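Bowls, cups and spatulas: why kitchen tools have the shapes they do

A kitchen tool is a simple machine, or part of one. Its shape is decided by the job it does. This page looks at three tools used for mixing, and at a rack.

The bowl

A mixing bowl has curved sides. When you stir, the mixture is pushed outwards until it meets the side, and the curve turns it back towards the middle. A box with square corners would also hold the mixture, but dry flour would collect in the corners and stay there.

Bowls are made of glass, metal, pottery or plastic. A heavy bowl slides less when you stir. A light bowl can be held still with one hand, or stood on a damp cloth. The cloth increases friction, the force that resists sliding.

The cup

A cup has tall sides and a small opening compared with its depth, so liquid is less likely to slop out when it is carried. To pour slowly, tilt the cup a little at a time. Many plastic cups are slightly narrower at the bottom than at the top. This is called a taper, and it lets one cup stack inside another.

Word box
Friction: a force that resists sliding.
Taper: a gradual change from wide to narrow.
Flexible: able to bend without breaking.

The spatula

A spatula has two parts, the handle and the blade. The handle keeps your fingers out of the food. The blade of a scraping spatula is flexible. When it is pressed against a curved side it bends to match, so more of its edge touches the bowl. A stiff spoon touches the same curve in a much smaller area and leaves more behind.

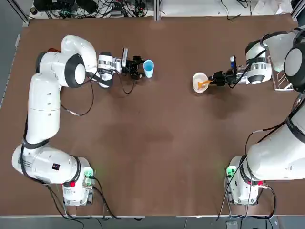 Idik Kitchen Science, page 21
Words: El Sherbiny

The orange spatula has its blade in the white bowl, where there is a small amount of orange material. A little mixture is harder to collect than a lot. Tip the bowl so that it gathers on one side, then draw the blade along the curve in one long stroke.

The light blue cup is standing upright on the brown tabletop. A cup is steadiest on its base, on a flat surface.

The rack

A wire rack is mostly gaps. Air can move through it from every side, so washed things dry faster on a rack than on a flat board. Baked things cool on racks for the same reason.

Try it
Put one spoonful of yoghurt in each of two matching bowls. Empty one with a metal spoon and the other with a flexible spatula, and take 20 seconds over each. Compare what is left on the sides.

Next page: sieves and colanders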